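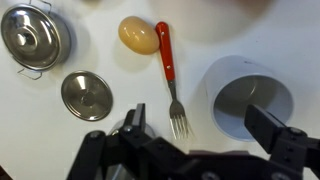
Why does a gripper that plans every motion against a collision model still run into the object beside its target?

Most often the model is checking a hand of a different shape from the one on the arm. In our case the arm, the objects and the planned path were all where the software believed them to be, and only the fingers were wrong.

Figure 4. Wrist-camera view of the tableware layout used in the clearing trials. The fingers are apart, with the tip of the right one reaching over the lower part of the cup.

4. Neighbour contact after a protective stop

4.1 Background to the fault

We had planned this section as a short note on grasp selection for cutlery. It grew into the most interesting part of the project, and we are glad to be able to report it in full, because the fault is easy to introduce, hard to see in the logs, and a real pleasure to reproduce once its trigger is known.

The Hululura clearing task asks the arm to remove ordinary kitchen objects from a white tabletop, one at a time, in whatever order the selector prefers. The layout in Figure 4 mixes shapes that call for quite different behaviour: a covered pot with wire handles, a loose metal lid lying flat, an egg-shaped object, a red-handled fork and a white cup. A fork has to be pinched across its narrow dimension from close to the surface, and its near neighbours limit where the fingers can go on the way down. A cup is the opposite case. It is tall enough to be struck well before the fingers reach the height at which they would close on anything flat.

We ran 93 clearing trials with the first release of the planner. Of these, 28 ended in a protective stop, a rate far above what we had seen in bench tests with single objects. Sorting the stops by what the hand had been doing at the time gave us our first real clue. In 16 of them the arm was descending towards one object and a finger met a different one. We call this a neighbour contact. The remaining stops were a mixed lot (dropped lids, a slack cable, operator presses on the stop button) and are treated in Section 5.

4.2 What we suspected first

The wrist camera was the natural suspect. A polished lid returns a bright highlight that moves as the camera moves, and a pale cup on a white table under strong light can lose part of its rim altogether. Either effect could shift an estimated outline far enough to put a fingertip on the wrong side of a wall. We were so taken with this explanation that we spent most of March on it.

The work was useful even though the explanation was wrong. We recalibrated the camera against the flange and found an offset of 2 mm along the approach axis, which had crept in when the bracket was refitted. Correcting it tightened the grasps on flat objects very nicely. It had no effect on neighbour contacts. We then replayed the stored camera views through the segmentation stage and compared each estimated outline with one traced by hand. The cup outlines were ragged on the glare side, as expected, but the raggedness made the estimated cup slightly larger in most views. A planner given an oversized cup should keep further away from it. Ours was going closer.

That mismatch ought to have sent us straight to the hand model. Instead we lowered the approach speed, which made the contacts gentler and the trials longer, and widened the safety margin around every object. The wider margin had one visible effect: the planner began refusing the fork entirely in crowded layouts, while continuing to accept other targets and brush the objects next to them.

4.3 The stale width

The breakthrough came from Margaux Brunet, who plotted the finger opening used by the collision checker on the same axis as the opening reported by the gripper itself. For most of each session the two lines lay one on top of the other. After a protective stop they parted. The gripper stood open, and the checker carried on with the hand shut.

The mechanism is simple to describe. The Filletti controller publishes the finger opening only when the value changes. When a protective stop is cleared, the planning process restarts and fills in its robot state from defaults until fresh values arrive. The default for the fingers was fully closed. The arm joints are published continuously, so their defaults were overwritten almost at once, and the arm always appeared in the right pose. The fingers, standing still, published nothing. The planner then worked out its next approach for a slim closed hand, and the arm carried a wide open one down the same path.

Everything we had seen falls into place from there. The contacts came in clusters because each stop set up the conditions for the next. Bench tests with single objects never showed the fault, there being no neighbour for the outer finger to meet. The oversized cup outlines made no difference because the planner did respect them, using a hand far narrower than the real one. Even the odd refusals of the fork make sense: they occurred in sessions where no stop had happened yet, with the correct wide hand in the model and a margin too generous to fit it beside anything.

One detail still pleases us. The first move after a restart was often harmless, and for a while this seemed to contradict the account. The trajectory executor sends a pre-open command shortly before contact height. If the fingers are already at the requested opening, the command changes nothing and no new value is published. If they differ even slightly, the fingers move, the value is published, and the model corrects itself before the following plan. Whether the fault persisted into a second motion therefore depended on how the hand happened to be standing when the stop was cleared.

4.4 Reproduction

We reproduced the fault deliberately on the Drusier bench with the arm in reduced-speed mode, the stop button held by a second person, and the cup replaced by a foam cylinder of the same outer size. The procedure is as follows. Open the fingers to the pre-grasp width. Trigger and clear a protective stop without touching the hand. Request an approach to a narrow target with the foam cylinder beside it, on the side of the right finger. The planner accepts the request, reports ample clearance, and the finger comes down on the foam.

If the fingers are instead cycled shut and open again between the restart and the request, the same target is either refused or approached from a rotated wrist angle that clears the cylinder. Seeing the wrist swing around and slip in neatly beside the foam, with nothing changed except a single value in the state message, was a wonderful moment for everyone in the lab. We recommend the test to anyone running a similar stack. It takes very little time, and a foam cylinder is cheap.

4.5 Severity

Contact forces stayed low in our trials, and the arm's own monitoring stopped it each time. We do not take much comfort from that. The monitoring threshold was chosen for the arm as a whole, while a fingertip on the lip of a cup concentrates the load on a very small area. A tall, light object may tip before any threshold is reached, in which case no stop is recorded and the trial continues with an object out of place. Our stop count is therefore a lower bound on the number of contacts.

There is also the matter of people. An operator clearing a stop commonly has a hand near the table, straightening an object or picking one up. The period straight after the restart is when the model was least trustworthy, and also when someone was most likely to be standing close. We consider this the most serious aspect of the fault and we rewrote the clearing procedure before touching the code. The person who clears the stop now steps back behind the floor line and confirms from the console.

4.6 Repair

The corrected planner was installed on 2018-05-25. Three changes were made, in the order in which we would suggest making them elsewhere.

First, the default finger state is gone. A state with no reported opening is marked unknown, and the planner will not accept a request while any part of the robot is unknown. The first version of this change caused the system to wait forever after a restart, for exactly the reason given in Section 4.3, and we rather enjoyed having our explanation confirmed so stubbornly.

Second, the planner now asks the gripper for its opening on start-up and checks the age of the reply. A polled value is less elegant than a published one, but it does not depend on something having moved.

Third, the collision checker sweeps the fingers through their whole range between the present opening and the pre-grasp opening along the final descent. Planning time rises by roughly 28 per cent for crowded layouts, which we find easy to accept. The sweep also catches a case we had not considered before, in which the fingers begin narrow, pass safely between two objects, and then open into one of them.

The wide object margin introduced during the March work was removed. With a truthful hand model the planner can work much closer to clutter, and the fork has come back as a regular target. Grasps beside the cup are again possible from several wrist angles, and the selector shows a marked liking for the one that puts both fingers along the handle side, away from the tines.

4.7 Remaining concerns

The glare on pale objects is still with us. An outline that errs on the large side is tolerable for avoidance and poor for grasping, and we have no evidence that it will always err in that direction. Polished lids remain difficult for the same reason. We are also uneasy about attachments fitted to the fingers by hand, such as longer pads, which change the shape of the hand in a way no controller reports. A short look at the hand from a fixed external camera, taken after each restart and compared with the model, seems a promising check, and we have begun collecting views for it.

Contents Previous section Next section References
Contact: Margaux Brunet, Hululura project | © Drusier | Back to top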